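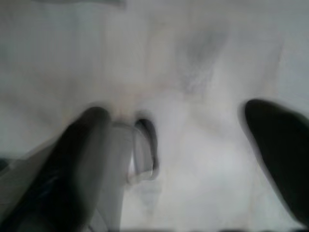
**Who lives at Bergmann House?**

Older adults from Drustevdale and the towns nearby, most of them in their eighties, who want a hand with parts of the day and would like to keep running the rest of it themselves.

## How we started

Bergmann House opened as a boarding home for retired mill workers, and a few habits from those years have stuck. Supper is still served family style. The front porch is still where everybody ends up after it. We became a licensed assisted living community when the original building was widened and the east wing went up, and we added memory care later, once we had enough families asking us to please not send Mom across the county for it.

We're still independently run, and we love that! When a resident wants to paint her door yellow, the decision gets made down the hall, usually before lunch. (The door is very yellow. It looks great.)

## What we do here

There are 2 parts to the house, and people sometimes move between them.

**Assisted living** is the larger side. Residents have their own apartments with a kitchenette and a private bath, and they choose how much help they'd like with bathing, dressing, medications and getting to meals. Some people need a reminder and a steady arm. Others need quite a bit more, and the care plan gets rewritten as things change - we go over it with the resident and family every season, or sooner if anyone asks.

**Memory care** is on the garden side, with its own kitchen, dining room and walking loop. It's smaller and quieter on purpose. The staff there work the same shifts week after week so that residents see faces they know, and mornings start whenever a person wakes up. Breakfast at 10:30 is perfectly normal.

We also take short stays when there's a room open. Families use them after a hospital visit, or when a daughter who does everything finally gets to go to the beach.

## A regular day

Coffee is on by 7. The early crowd is a serious group and they have opinions about the crossword, so come prepared. Exercise class is mid-morning in the sunroom, seated or standing, and the van goes out most afternoons to the library, the pharmacy or just for a drive along the river if the leaves are good.

Then there's the reading log. A resident suggested that we keep track of every book finished in the house, large print and audio included, and last year's total came to 1,047. The log sits on the piano and anyone can flip through it. Westerns are well ahead of everything else, with mysteries catching up.

And we have Tito, the house cat, who came to us from the county shelter and sleeps in the mail basket. He isn't allowed in the dining room. He goes in anyway. If you or someone in your family has a cat allergy, tell us when you call and we'll talk through which apartments are farthest from his usual route.

## The people who work here

Many of our aides trained right here. We pay for the certification course, match new hires with an experienced aide, and keep them paired until both of them feel ready. Several of our nurses began in the kitchen or the laundry, and we're so proud of that. A nurse is in the building during the day and on call overnight, with aides awake on both sides of the house at all hours.

Our menus are cooked from scratch, soup especially. Soft and low-sodium versions come out of the same pots whenever the dish allows, so people at the same table are mostly eating the same dinner.

We use Ultico for our care notes and family updates. If you're listed as a family contact, you can log in to see the week's activities, send a message to the care team or request a call back. If you'd prefer a phone call every week and no logging in at all, we do that too.

## Come see us

Tours can be scheduled for mornings or afternoons, and we really recommend the one that ends with lunch. Bring your questions about costs, waiting lists, pets, parking, your dad's enormous recliner - we've measured for plenty of recliners. The front desk can set up a time, and residents often join in to show off their own apartments.

Visitors park in the lot behind the east wing. Use the side entrance and ring once.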